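Dondell Fit Notes

Short customer reviews of bras, camisoles and sleepwear, with size and fit labels added by hand. Version of 09/01/2024.

What's in it

479 reviews in one CSV file, one review per row. Columns are review text, size bought, usual size, colour, fabric and fit label (small, true, large). Band and cup sit in the same field – split them yourself if you need to.

Labelling

Paweena Rungrueang and Abhishek Maurya labelled every row. Where they disagreed, Kulap Petchrat picked the final label. 16 rows are still marked unsure.

Known gaps

Plus sizes are thin, with only 30 rows. Sizes are as the buyer typed them, so UK and US cups are mixed. 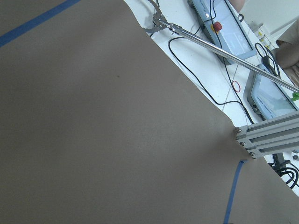
Contact

Send corrections to Mahfuz Gunawardena with the row number.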